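Equipment Review: The Brokness Tabletop Dehumidifier
Prepared for the Purngate Local History Collection
Jun 14, 2020

The Collection holds small domestic objects, printed papers and textiles in two storage rooms on the lower floor of the Dervishi Building. Both rooms face north and have no fixed ventilation. Relative humidity rises in them during the colder part of the year, and last December the readings in the paper store stayed above the level our storage policy permits. A portable unit was bought for each room. This review records how the units have performed and whether further purchases are advised.

The Brokness is a compact compressor model with a removable water tank, a washable filter and a dial for the target humidity. There is no screen and no remote control. Staff welcomed this, as the dial keeps its position after a power failure and the unit starts again without attention. The older Breltelell units, which these replace, returned to standby after every interruption and were twice found switched off after a weekend.

Installation took very little time. The units arrived fully assembled, and the only preparation required was to stand them upright for the period stated in the manual. The power cord is short. In the textile store the only outlet is behind the shelving, and the unit had to be placed nearer to the wall than the manual recommends. We suggest measuring before ordering.
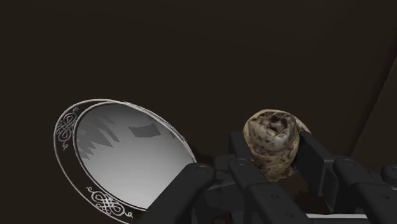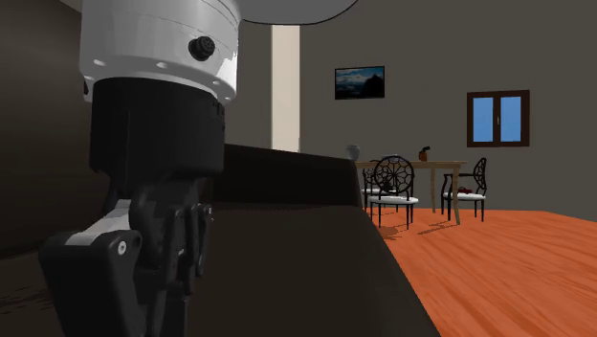
Performance in the paper store has been good. With the dial at its middle setting, the room came down to the required level within 30 hours and has remained there, apart from one morning when the door was left open during a delivery. Results in the textile store are less even. The corner farthest from the unit still reads higher than the rest of the room, and a small fan may be needed there.

Dragica Bošković, Collections Officer, kept the daily log and notes that the tank is smaller than it looks from the outside. In damp weather it must be emptied every morning. The unit shuts off when the tank is full, and a red lamp comes on, but there is no audible alarm. A drain hose can be fitted at the back. The hose is sold separately, and neither room has a floor drain, so this option was not tested.

Noise is moderate. The compressor can be heard in the corridor but does not disturb readers upstairs. The filter should be rinsed every 30 days. It slides out from the side and dries quickly, although the plastic tab used to pull it free feels thin and should be handled with care.

The maker advises a full service after 3000 hours of use. The unit has no hour counter, and running time must therefore be kept by hand. A sheet for this purpose is now fixed to the inside of each storeroom door.

The Brokness is recommended for closed rooms of modest size that are visited daily. It is not recommended for the outer store, where the tank could go unchecked for several days at a time. Staff who wish to borrow a unit for a temporary display should apply to the Collections Office in writing and return it with the tank empty and the filter clean.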